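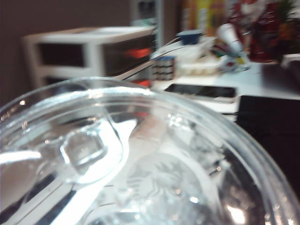 Kitchen Science for Curious Grown-Ups
Session 9 handout: Ice, and why your drink behaves the way it does
Kurkbridge Evening Classes, Room 11

Welcome back, everyone. Last time we ran over badly on salt and boiling points (my fault, I do love salt), so I've moved the leftover part of that talk into this handout and you'll find it near the end. If you missed session 8, Bezawit Tsegaye has kindly typed up her own notes and left copies in the tray by the door. They are a good deal tidier than mine.

1. Why ice floats

Most things shrink as they cool, and they go on shrinking when they turn solid. Drop a lump of solid candle wax into melted wax and it sinks. Water goes along with the rule for a while, getting a little denser as it cools, and then at 39 degrees Fahrenheit it changes its mind and starts to spread out again. When it freezes, the molecules lock into an open, six-sided pattern with a lot of empty space in it, and the solid ends up taking about 9 percent more room than the liquid did.

That figure is worth writing down, because you'll use it twice tonight. It tells you why a full glass bottle cracks in the freezer, and it tells you how much of an ice cube sticks up above the surface. A bit more than nine tenths of the cube sits under the water, and the little bit on top is all you get to see.

People always ask me whether a full glass will spill over when the ice melts. For ice made from plain water, floating in plain water, the level stays put. The cube is already pushing aside exactly its own weight of water, and when it melts it fills that same space. Try it at home with a glass filled right to the brim and a saucer underneath, and be patient with it. If you see water on the saucer, check for condensation on the outside of the glass before you write me an indignant note, as Vsevolod did in the spring.

2. How ice cools a drink

We tend to think the cold comes out of the ice and goes into the drink. It's easier to keep straight if you think only about heat, and let it move in one direction, from the warmer thing to the colder thing. The drink gives up heat and the ice takes it in.

Now, the surprising part is how much heat the ice takes in just to melt, without getting any warmer at all. Melting an ounce of ice at 32 degrees takes almost as much heat as warming that same ounce of water from 32 degrees up to 176. We call this the latent heat of melting, and it does nearly all the work in your glass. Warming the ice from freezer temperature up to its melting point counts for far less.

This is also why those reusable stone or steel cubes are a bit of a letdown. They come out of the freezer just as cold as ice does, but they never melt, so the biggest part of the job doesn't get done. They don't water down your drink either, of course – and for some people that's worth the trade.

3. Big cubes and small cubes

Heat gets into ice through its surface. Break one large cube into small pieces and you have the same weight of ice with a lot more surface, so the drink cools faster and the ice melts faster. A single large cube works more slowly and hangs around longer.

A worked example for those who like numbers. Take a cube 2 inches on each side. It has six faces of 4 square inches, so 24 square inches of surface. Cut it into eight 1-inch cubes. Each of those has 6 square inches, which gives 48 altogether. Same ice, twice the surface.

4. Clear ice and cloudy ice

Tap water has air dissolved in it, and ice has almost no room for air. In an ordinary tray the water freezes from all sides at once, the air gets pushed toward the middle, and there it stays as a white cloud of tiny bubbles. To get clear ice, freeze it from one side only. A small picnic cooler with the lid off, set in the freezer, does this nicely from the top down. Take it out after 16 hours or so, before the bottom has frozen, and pour off what's left. Boiling the water first helps a little, though less than you may have read.

5. Left over from last time: salt and ice

Salt lowers the freezing point of water, so salted ice goes on melting at temperatures where plain ice would sit still. The melting draws in heat from whatever is nearby, and the slush drops well below 32 degrees. The old hand-cranked ice cream makers depend on this. We'll make a small batch in session 10.

To try before next time

Weigh two equal portions of ice, one whole and one crushed. Put them in matching glasses of tap water and take the temperature every 2 minutes until it stops changing. Draw both curves on one sheet. Please stir gently, and stir both the same way.

Bring a dish towel, a spoon, and a warm sweater. The room heating goes off at 9 p.m. and we may well still be cranking.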